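Gultbridge Town Forum > Council & Local Politics > Outdoor seating permits, renewal terms

kerbline59
Sat 5 March
The council has published the draft renewal terms for sidewalk seating. Permits would run 6 months instead of 12, and heaters and lighting need a separate electrical sign-off. Comment period closes at the end of the month. Has anyone read the annex?

brerine_resident
Read it. The clear-path requirement is unchanged. The electrical part is new and applies to anything plugged in outdoors, including card readers left on charge.

tallyclerk
Shorter permits are the real issue. A cafe on Brerine Street can't finance furniture against a six-month term. The old scheme let you plan through to September and past it.

kerbline59
The draft says renewal is automatic if there are no upheld complaints. In practice it is a 12-month permit with a checkpoint.

tallyclerk
"Automatic" appears in the summary. The annex says "may be renewed." Those are different words and the annex governs. 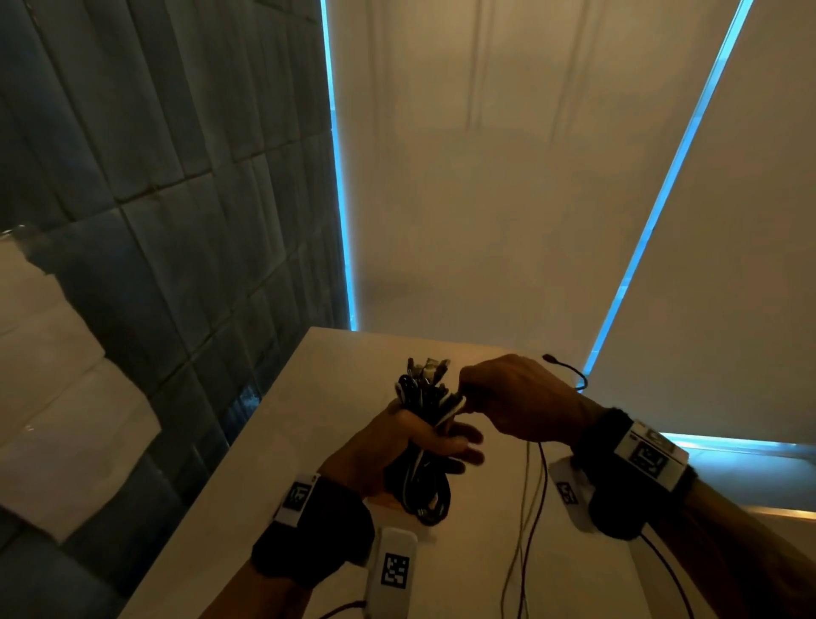
gukel_ops
I run the bar side at Gukel and want to correct the electrical point. Section 2 covers fixed supplies and extension leads. Low-voltage chargers are exempt if they are unplugged at close. What it does ask for is that leads be stored separately and labeled. A fistful of black and white cables with the plug ends all bunched at the top, like the one in the photo, would have to be separated before an inspector could check it. I don't object to that. I object to paying for the inspection twice a year.

brerine_resident
I stand corrected on chargers. The fee is $59 per inspection, though, and a bar can absorb that.

gukel_ops
A bar can. The kiosk by the bridge has two tables.

milosevic_ward
The Milošević Bakery asked at the last session whether one inspection could cover both halves of the year. The officer said the wording doesn't prevent it – it doesn't provide for it either. Worth putting in your comments.

tallyclerk
Will do. I am also asking for "may" to become "shall." I still think the six-month term should go.

kerbline59
Disagree on the term, agree on "shall." Comments go through the licensing page, one form per section.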